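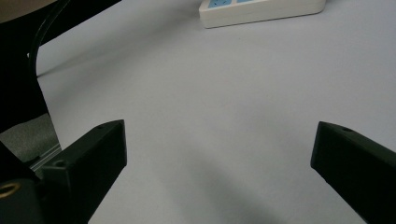

Power to the Table

The public library in Draverley was built with one wall outlet per room. That was enough for a floor lamp and, later, a slide projector. It stayed enough until people started coming in with laptops, phones and tablets, and then the seats along the walls filled up by nine in the morning while the big tables in the middle sat open.

Clotilde Hamel has run the library for 17 years. She kept a notebook at the front desk and wrote down what visitors asked for. Books came first. A place to plug in came second, ahead of the restrooms and the printer.

"People would sit on the floor next to the copier," she says. "They had a perfectly good chair ten feet away, but the cord didn't reach."

Older buildings all over the county have the same problem. The town hall in Usdale has two outlets in its meeting room, both behind the stage. The adult school on Besson Street holds its sewing class in a hallway, where the only free circuit is. New wiring means opening walls, and in a building with plaster from before the war that gets expensive fast. The library's first quote covered floor boxes for four tables. The price was more than the yearly book budget.

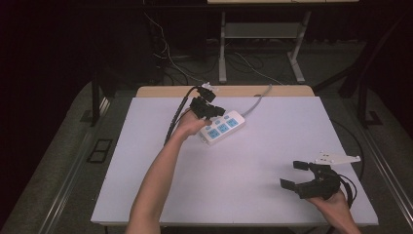 Hamel called Sorin Filip, an electrician who had done work on the church next door. He spent an afternoon in the basement with the panel open and came back upstairs with a shorter list. The circuits could carry more than anyone had asked of them. Laptops draw little. A space heater draws a lot, and he found three of those under desks in the back office.

"Take the heaters out and you have room for everyone's computer," Filip says. "I told them to fix the radiator first."

The radiator took until August. After that he added outlets along the baseboard, where the old wood trim could come off and go back on without damage. Each reading table was moved 30 inches closer to a wall.

The rules that came with the change fit on a card. One strip to a table. No strip plugged into another strip. Nothing that makes heat, including coffee warmers and hair tools, both of which had turned up. Cords go along the table leg and never across an aisle.

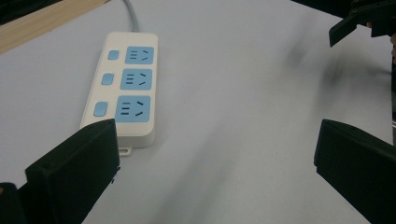
Fedir Zinchenko teaches home repair at the adult school and spends the first evening of every course on this subject. He says most of his students have never read the rating on the back of anything they own. He has them add up the watts in their kitchen, and the room usually gets quiet around the toaster.

He also tells them to throw things out. A plug that feels loose, a cord with a flat spot from a chair leg, a switch that has to be held down: all of it goes. One student brought in an extension cord that had been under the same rug for longer than she had been married. The outside had gone stiff, and it cracked when he bent it.

At the library, the tables are now busy from opening to close. Hamel put out 62 seats and has had to bring chairs up from storage during exam weeks. The floor by the copier is clear. A few regulars complained about losing the long view down the middle of the room, and one of them, Anatole Boyer, wrote a letter to the town paper about it. He still comes in every morning and reads by the window.

Usdale has asked Filip for a price on its meeting room. The stage will have to come apart first.

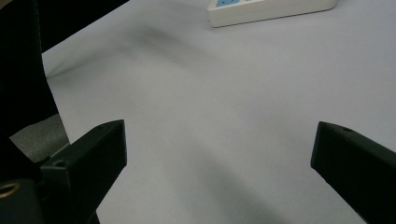
Before You Plug In

Read the rating on the strip and add up the watts of everything you mean to connect.

Keep heaters, irons and kettles on a wall outlet of their own.

Unroll the cord all the way before use.

If a plug or outlet feels warm, stop using it and call an electrician.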